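Search the list archive
Last updated: October 2019

Re: [soladen-mending] Dark blue T-shirt, what to do before folding

Hello all,

Thank you for the replies about the jersey cloth. I put two pictures from the big white table, the same teal-blue cloth in both. 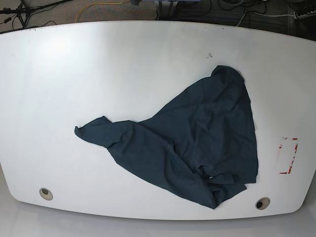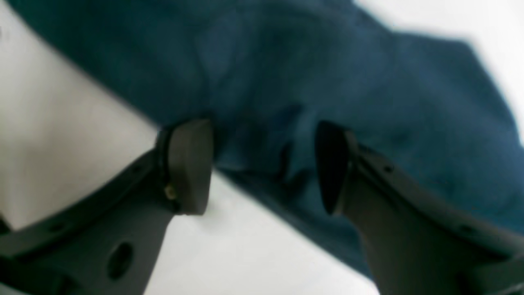
Dark teal cloth on the white table – first the whole piece, then the folds from near.

Nazareno Guerra wrote:
> I always lay the shirt flat and pull the sleeves out first.
> If you begin from the hem, the twist stays in the sleeve.
> Is your table wide enough for this? Mine is 100 cm.

Yes, it is wide enough, mine is 121 cm. I agree with you about the sleeves. In the first picture one part reaches out to the left and looks twisted, so I would begin there, and then open the bunched part lower down. My mother begins from the shoulders, but she has more patience than me.

One question remains: do you press knit cloth before you fold it, or after? The Mirkeck leaflet says before, and my old Simard book does not mention it – maybe it is a matter of taste.

With kind regards from Zasterus

2 replies · 25 views · 0 shares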